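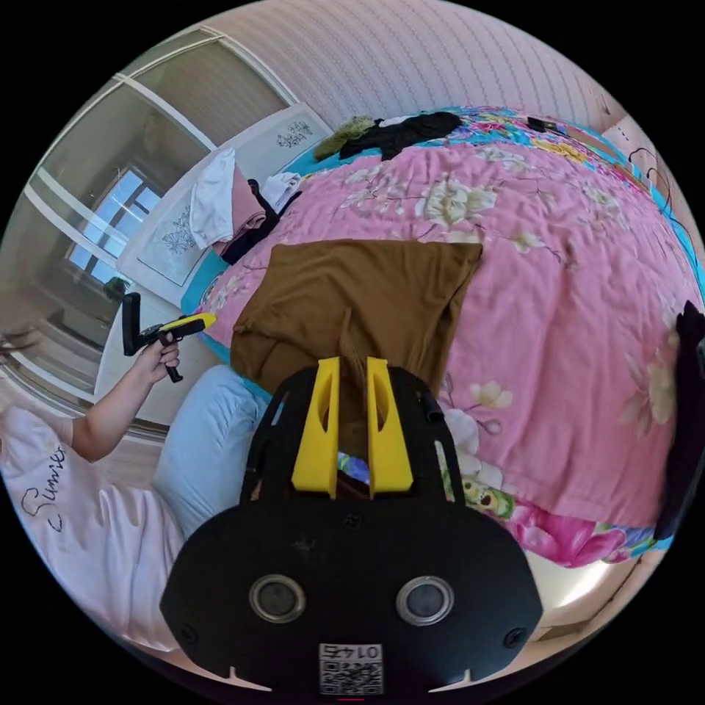
Figure 2. A strip of brown fabric hanging from the cloth on a bed, between two yellow gripper fingers.

4.2 Guest expectations before arrival

The hosts in Prondska described their houses mainly by the view and by the number of beds. The guests, however, asked first about other matters. In the messages that we collected, the most common question was the distance to the beach on foot, and the second was parking. Questions about the view were rare, even for the houses on the hill side.

We interviewed 17 hosts, and almost 50 guests answered the written form. Two hosts rent more than one house, and their answers were treated as one case for each host. Birhane and Kassa did the coding separately and discussed the differences afterwards.

A difference was found between the short and the long stays. Guests who stayed for one week or more wished to know about the washer and the kitchen. Those who came for a weekend accepted a smaller kitchen, but they complained more often about late check-in. One host in the Clelow area changed her listing text in August and put the walking time in the first line. Her bookings are not included in Table 2, as the season was already near its end.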